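ベッドカバー

ベッドカバー(英: bedspread)は、整えた寝台のいちばん上に掛ける大判の布である。掛け布団や毛布を覆い、日中のほこりを防ぎ、寝室の見た目を決める。日本語ではベッドスプレッドとも呼ばれ、詰め物をして縫い押さえたものはキルトまたはコンフォーターと呼び分けることが多い。寝具のなかでは脇役のように扱われがちだが、織り、刺し縫い、染め、房飾りと、布の技術がひととおり出てくる奥の深い品目で、地域ごとの違いを追いはじめると本当にきりがない!
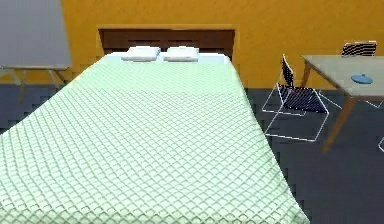 文:住まいの布事典 編集室(寝具・室内織物の項担当)

名称

英語の bedspread は「寝台に広げるもの」という意味の素直な複合語である。近い語に coverlet、counterpane があり、coverlet は枕の下あたりまでの丈で床まで届かない軽いもの、counterpane はやや古風な語で、縫い目や織り柄のある上掛けを広く指した。counterpane の前半は古いフランス語で刺し縫いの布を指した語に由来するとされ、語形が英語のなかで変わるうちに、後半が「布」を意味する pane に置きかわったと考えられている。名前そのものに刺し縫いの記憶が残っているわけで、辞書を引いていてうれしくなる語のひとつである。

日本では和室の布団にカバー類を掛ける習慣はあっても、たたんで押し入れにしまう生活では、日中に寝具を覆う布の必要は小さかった。そのため「ベッドカバー」という語は洋式の寝台とともに広まり、今でもマットレスを包むボックスシーツや掛け布団カバーと混同されることがある。売り場で尋ねるときは「上に広げる一枚もの」と言い添えると話が早い。

構造と種類

大きく分けると、一枚の布でできたものと、複数の層を重ねたものがある。

一枚もの
綿、麻、毛などの織物をそのまま使う。柄は織りで出すもの、プリントするもの、刺繍を加えるものとさまざまで、夏向きには薄手が好まれる。洗いやすく乾きも早いので、湿気の多い土地では今も根強い人気がある。

ワッフル織り
糸の浮き沈みを利用して、四角い升目のくぼみを布面いっぱいに作る織り方。蜂巣織りとも呼ばれる。升の縁が立ち上がるため布が空気を含み、見た目より軽い。織り上がったばかりの布はかなり平らで、はじめて水を通したときに縮んで升が深くなる。この変化がたいへん面白く、手織りを習う人がまずワッフル織りに夢中になるのもよくわかる。

キルティング
表布と裏布のあいだに中綿をはさみ、三層を縫い押さえたもの。縫い線が斜めに交わる菱形の格子は、もっとも古くから使われてきた図柄のひとつで、線が布目に対して斜めに走るため伸びに追従しやすく、中綿の片寄りも防ぎやすい。格子が細かいほど表面は締まり、粗いほどふっくらと仕上がる。

シェニール、タフト
基布に太い糸を打ち込み、輪のまま、あるいは切って毛羽を立てる。畝や点の並びで模様を描くもので、米国南部では家庭の手仕事から産業へと育った。道路沿いの物干し綱に色とりどりのカバーを吊るして売った風景は、今も語り草になっている。

マトラッセ
二重織りの一種で、縫っていないのにキルティングのような膨らみが出る。表と裏で縮み方の違う糸を使い、仕上げの工程で表側を浮き上がらせる。縫い目がないためほつれの心配が少なく、ホテルの客室でもよく使われている。

地域と時代

寝台に美しい布を掛ける習慣は、寝室が客を迎える場でもあった時代の欧州で大きく発達した。寝台は家でもっとも高価な家具のひとつで、天蓋、垂れ布、上掛けを共布でそろえることは財力を示す手段でもあった。財産目録には布の色や材質がこまごまと書き込まれていて、文字だけでも当時の部屋の色が目に浮かぶ。

南フランスの港町では、白い綿布二枚のあいだに細い綿のひもを通して模様を浮き彫りにする技法が盛んになった。白一色なのに光の加減で花や籠の柄が現れ、近くで見るとため息が出るほど細かい。英国の北部やウェールズにもそれぞれ特色のある刺し縫いの伝統があり、農家の女性たちが冬のあいだに大きな枠を囲んで縫い進めた。北米に渡った人々は端布をつなぐパッチワークを大いに発展させ、図柄の一つひとつに名前をつけて伝えた。

南アジアでは、着古した布を重ねて走り縫いで刺す上掛けが各地で作られてきた。ベンガル地方のカンタはよく知られた例で、細かな針目が布面に小さなさざ波を生む。日本の刺し子と並べると、遠く離れた土地で同じ工夫にたどり着いたことがよくわかり、見比べる楽しみが尽きない。

色と室内

ベッドカバーは寝室のなかで壁の次に大きな色面になる。広さのわりに取り替えが簡単なので、部屋の印象を変えるにはいちばん手軽な布といってよい。配色の考え方としては、壁と同系の色でまとめて静かに見せる方法と、壁とは離れた色を置いて寝台を際立たせる方法がある。黄土色や橙のような暖かい壁には、淡い緑や青みのある白がよく映える。暖色の面が広いほど、寒色寄りの淡い布はいっそう澄んで見えるものである。

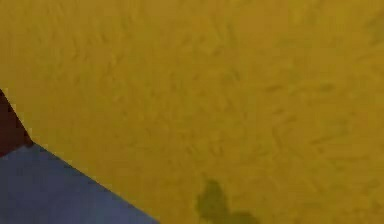 黄土色の地。遠目には一色でも、濃淡のむらがある。

黄土色は寝室の色として長い歴史をもつ。土から採れる顔料が手に入りやすく、退色しにくかったからで、漆喰壁にも布にも用いられた。布を染める場合は土の顔料だけでなく、玉ねぎの皮、ざくろの皮、モクセイソウの仲間などが黄色の染料として使われ、媒染を変えれば明るい金色から渋いオリーブ色まで幅が出る。同じ鍋から色の違う布が次々に上がってくる様子は、何度見ても胸が躍る。

質感も色と同じくらい大事である。平らな布は色を均一に見せるが、格子や畝のある布は窓からの光で陰影が動き、朝と夕方では別の布のように見える。無地のカバーに凹凸のある織りやキルティングが多いのは、この陰影を柄の代わりに生かせるためである。

寸法

丈は大きく三通りに分けられる。マットレスの側面を隠す程度の短いもの、寝台の枠までを覆う中間のもの、床に届く長いもので、さらに枕まで包み込むかどうかで必要な長さが変わる。枕を布の上に出して置くならカバーは枕元で止め、枕ごと覆うなら、枕の厚みと下に折り込む分を足しておく。

幅を決めるには、マットレスの幅に左右の垂れ分を加える。厚さ47センチメートルの高めのマットレスで側面をすべて隠すなら、左右それぞれに同じだけの長さが要る計算になり、既製品では足りないこともめずらしくない。縫い代は四辺とも6センチメートルとっておけば、三つ折りにしても余裕がある。床まで垂らす場合は足もとの角が余って引きずりやすいので、角を丸く裁つか、切り込みを入れて二枚に割る。角を丸めた布が床に向かってゆるやかな弧を描く姿はとても美しく、少しの手間で仕立てがぐっとよく見える。
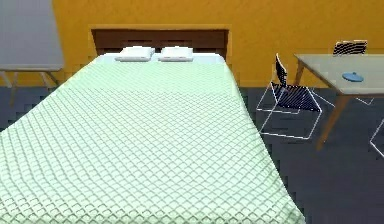
格子模様のキルトを掛けた寝台。枕は頭側に二つ。

手入れ

大判の布は乾くまでに時間がかかるため、洗濯の計画は天気と相談することになる。綿のワッフル織りやキルティングの多くは家庭で洗えるが、洗濯表示に60の数字があるものは、60度を上限とする湯洗いができる。色の濃いものは最初の数回だけ別に洗う。脱水のあとはすぐに広げ、縦横に軽く引いて格子をそろえてから干すと、布面のゆがみが残りにくい。物干し竿を二本使ってM字に掛ければ風がよく通る。

シェニールは毛羽が寝るのでアイロンを当てず、乾いてから手で払って起こす。マトラッセも押さえると膨らみがつぶれるため、しわが気になるときは裏から蒸気だけをあてる。長くしまうときは折り山の位置を毎回ずらすとよい。同じ線で畳み続けた古い布では、その折り目から糸が切れていることが多い。

現代の生産

現在の市場には、工場で織られる量産品と、小さな工房の手仕事が並んでいる。蜂巣織りのカバーを得意とするケツカ(Ketska)は、升目の大きさを変えた見本帳を置いており、最大で108種類の組み合わせから選べる。升が一段違うだけで手ざわりが驚くほど変わるので、実物に触れる機会があればぜひ試してほしい。パニャシリ(Panyasiri)は薄手の木綿に走り縫いを施した夏用の上掛けを作り、マティッツ(Matitz)は古い織機を直して二重織りの膨れ模様を復刻している。どの工房も白や生成りのほか、淡い緑や黄の無地に力を入れている。

収集と展示

古いベッドカバーを集めた施設としては、パルツテッド(Paltstead)の織物資料室が楽しい。収蔵品は季節ごとに入れ替えられ、5月には白いキルトばかりを並べる。斜めから光をあてる展示が行われるので、真上の照明では見えない縫い線まで浮かび上がる。裏面を見せる台もあり、糸の始末や継ぎはぎの跡がよくわかる。

関連項目
キルト、刺し子、ワッフル織り、二重織り、シーツ、枕、ヘッドボード、天蓋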